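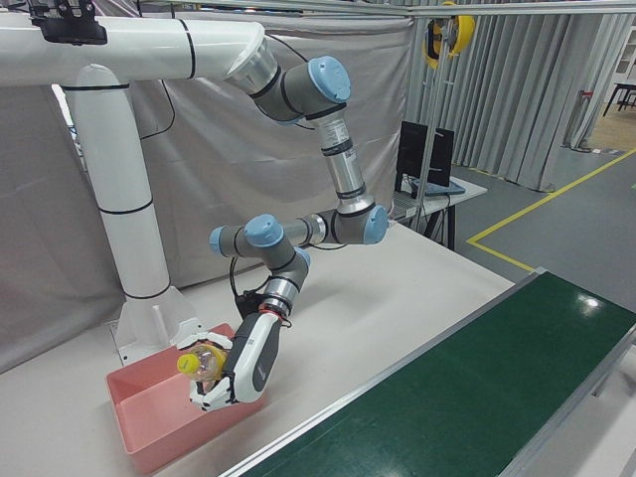 Our Sunday walks have been going on for long enough now that I sometimes forget they ever had a first one, but they did, and it was a very damp trudge from Clidville to the old mill and back with four of us and one umbrella. How things have grown! Last month we had 22 walkers on the Doltdale round, plus dogs, and the tea room at the bottom ran clean out of scones before the back half of the group had got its boots off. One thing I do want to say again before the cold weather sets in properly is please bring something to drink. People remember in July and then leave it at home as soon as there is a nip in the air, and you get every bit as thirsty going uphill in a woolly hat. It needn't be anything fancy. A clear plastic bottle with a screw top, like the yellow-capped one in the photo, does the job perfectly well and weighs next to nothing when you've emptied it, and you can see at a glance how much you have left. I carry two, one of them with a drop of blackcurrant in, and a flask on top of that if my knees are behaving.

Now, the winter routes. We have kept the first three fairly gentle, as the light goes so early and I know several of you don't like driving home in the dark. The Doltdale round will be done the other way about this time, which puts the steep bit at the start when everybody is fresh, and gives us that lovely long slope down past the reservoir for the end. The stile by the sheep pens has been mended at last (three cheers for whoever did it) but the field beyond is a bog from one side to the other, so do wear gaiters if you own a pair. If you don't, ask, as we have a few spare in the box.

The January walk is the one I am looking forward to most. It goes up to the beacon at Skavetti, 492 steps if you take the front way, and I'm told that on a clear morning you can see the sea. 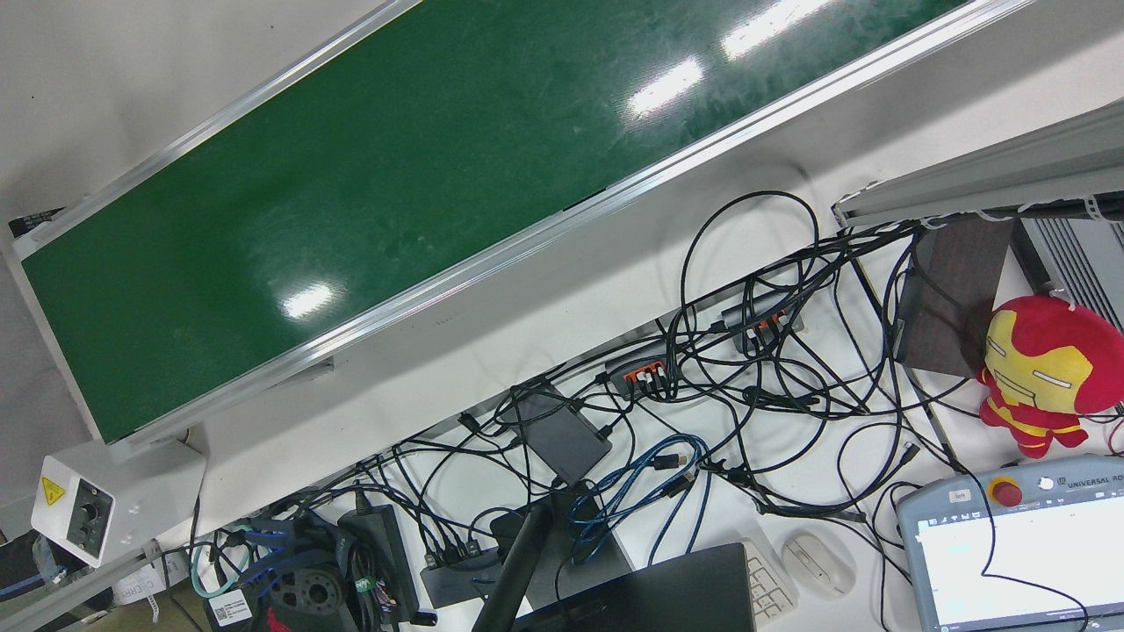

For anyone who would sooner not tackle the steps, there is a track round the back that adds a mile or so but climbs very kindly, and the two parties will meet at the top for sandwiches. We shall need to know beforehand who is going which way, so please put a tick against your name on the sheet at the hall. Places are limited to 30, on account of the coach, and it does fill up quickly once Christmas is out of the way.

A word about the dogs. They are very welcome on every walk except Skavetti, where there will be ewes on the hill, and I am sorry about that, as mine will be sulking too. On the other routes, leads on through farmyards, please, and do take your little bags home with you. We had one left hanging on a gatepost in the autumn and the farmer was quite rightly cross about it.

Boots on at half past nine, by the bus shelter, whatever the sky is doing.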